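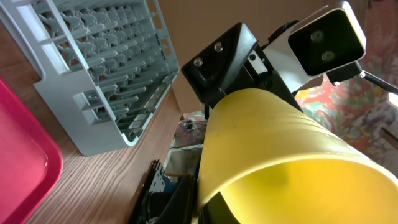 I have had the Durow gripper kit on my arm since November, and I now have enough hours on it to say what I think. I bought it with my own money from Gunnlaugsson, the shop in Kavthorpe that sells arm parts and secondhand servos, and they don't know I'm writing this. The test I keep coming back to is dishes, mostly cups and plates going in and out of a rack. The yellow cup is the one I use most. It's plastic, it's wide, and the wall is thin enough that light comes through it, so if a gripper squeezes too hard I'll see the wall buckle before anything breaks. With the fingers around it and the cup lying on its side, there is a lot of cup and not much room left for anything else, and that will come up again further down.

First, what you get. The kit is the two-finger gripper, the bracket for a wrist camera, a short cable, a bag of screws and a printed sheet of instructions. It does not include a camera, and it does not include an arm. The shop page is clear about the arm and less clear about the camera. I already owned one, so it didn't cost me anything, but read the page twice before you order.

Putting it together took me an evening. The sheet is folded in a way that puts step 4 on the back of step 2, and I had the bracket on backward before I noticed. The screws are hex heads and the right key is in the bag, which I appreciated. There was one screw short in my bag. I wrote to Gunnlaugsson and they mailed me a small envelope of them, no charge, and it showed up later that week.

Wiring was the easy part. One cable for power and data, and it clicks. My only advice is to leave more slack at the wrist than you think you need. I tied mine down neatly the first night, and the first time the wrist rolled all the way over it pulled the plug halfway out. The arm kept going and the gripper went dead with a plate in it. The plate stayed put because the fingers hold their position when the power drops. I don't know if Durow planned that or if it's just a stiff gear, but I'm glad of it.

The software is plain. There's a small program that opens and closes the fingers and lets you set speed and force, and there's a library if you write your own code. I used the program for two days and the library after that. The library has four commands that matter (open, close, move to width, read force) and a page of others I haven't needed. The documentation is short and correct. I would take that over long and wrong, and I've had plenty of long and wrong.

Force control is the reason to buy this over the cheaper ones. My old gripper had two settings in practice, dropping the cup and crushing the cup. With the Durow I set the force low, close until the reading jumps, and then add a little. On the plastic cups that works nearly every time. On anything heavier I have to go up, and at the top end of the range the motor whines. It isn't loud, but I run this thing at night and the sound carries through the wall.

I kept a log for the first stretch. As of last night the counter in the software is at 3,326 closes. That includes all the ones where I was just opening and shutting it to see how it felt, so don't read it as that many cups. I can say that there's no play in the joints that I can feel with my hand, and the finger pads have gone a bit shiny. I wipe them with a damp cloth and the grip comes back.

Now the complaints.

The fingers are bulky. Getting a cup off the counter is fine. Getting a plate out of a rack is harder, because the rows of pegs are close together and a finger has to go down between them next to the plate. If I come in straight from above, the finger housing bumps the next plate over. I ended up coming in at a slant and only putting every other slot to use. A real dish rack in a real kitchen is full, so I would call that a limit of the product. Durow sells a slimmer finger as an add-on. I haven't tried it, and I'd like it better if it were in the box.

The camera bracket is solid but it puts the camera close. With something small in the fingers, a fork or a lid, the view is good and I can see what I'm doing. With the big cup, the cup takes up a large part of the picture and hides whatever is behind it. So the moment I most want to see where I'm setting it down is the moment I can't. I got around it by having the arm stop and look before it picks anything up, and remember where the open spot was. That works as long as nothing on the counter moves. A second camera up on a shelf would fix it properly, and I will probably do that when I find a shelf bracket I like.

Black fingers are also a small problem. They look good, but in the evening, with one lamp on, it's hard to make out the edge of the lower jaw in the camera view. I may put a strip of light tape on it.

The last complaint is the price. I'm not going to list it here because it has changed once already since I bought mine, but it is a good deal more than the basic kits. If you want to pick up foam blocks, get a basic kit. If you want to handle things that bend or crack, I think the extra is fair. The warranty is 52 weeks and it's through Gunnlaugsson and not through Durow, so keep the receipt.

A reader in Oltville wrote to ask if it would fit an older arm with the round wrist plate. It will, with an adapter ring, and the ring is sold separately. I used one on my own arm. Tighten it, run the arm for an hour, and tighten it again. Mine loosened a little in that first hour and hasn't since.

Would I buy it again? Yes, with the slim fingers added to the same order. It has done what I got it for, and the one time something went wrong with the parts, the shop sorted it out without making me send photos or fill in a form. I'm going to leave it on the arm through the winter and start on bowls next. Bowls are worse than cups because the sides slope, and the pads want to slide up. I've had a few tries at it and so far it's mixed. When I have settings that work I'll add them to this post.

Last updated: January 6, 2024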